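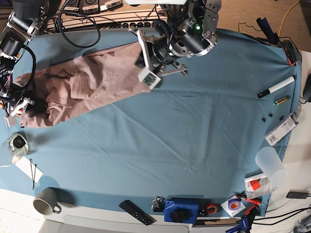

A reader of the previous part wrote in to ask why the arms have to be calibrated again for cloth when they already stack blocks without trouble. Blocks forgive an error of several millimeters, the message went on, so surely a shirt forgives more.

It forgives less. A block has a height you can measure once. A garment lying in folds has a different height at every point, and the fingers have to pass just above the table to get under the fabric. If the two arms disagree about where the table is, one of them pinches air and the other pushes into the surface until the motor faults.

The procedure below covers a two-arm build on a shared bench, with Zamex motors and the Sayce controller from part two. Allow one evening.

What you need

A cloth in one solid color that contrasts with the garment. Ours is teal and the garment is mauve-pink.
Clamps for the table edge.
A marker, a ruler and a roll of colored tape.
One thin garment without buttons or zippers.

Step 1. Fix the bases

Tighten every bracket from the base outward, then push each arm sideways by hand with the power off. Any play at the base is multiplied at the fingers. Check the cable loops at full reach. A loop that is too short will pull the wrist over by a few degrees, and the encoder will not report it.

Step 2. Set the table height

Power the right arm only. Lower the closed gripper at 5 percent speed until the fingertips touch the cloth, then store the position as Z0. Repeat at 13 points spread over the area both arms can reach. Do the same with the left arm, on the same points. Mark them with small pieces of tape and remove the tape afterward.

In Kandport, open the height map and compare the two sets. A constant offset is fine and is corrected automatically. A slope means that one base is tilted. Go back to Step 1 and shim it - do not correct a slope in software.

Step 3. Limit the grip

Set the grip current to 96 mA on both sides. The factory value is far higher and will stretch knit fabric. If the fabric slips out during a lift, raise the value in small increments, one arm at a time.

Step 4. Approach and pinch

Place the garment diagonally, within reach of both grippers, and leave it bunched. Flat fabric is harder to pick up. Bring each gripper over its own end of the garment and stop just above it. Open the fingers, descend to Z0 plus 2 mm, close, wait 100 ms and lift.

Run the right arm alone first, then the left, then both. Keep one hand on the stop switch when both are moving.

Step 5. Save and log

Save the profile under a new name. The Irnness plug-in overwrites the default profile when it updates, and the height map goes with it. Write down the Z0 values on paper as well.

Known problems

Wrinkles in the base cloth are read as part of the garment if they are sharp enough. Smooth out the area under the grippers before each run.

The left arm drops slightly when torque is released. Park it before cutting power.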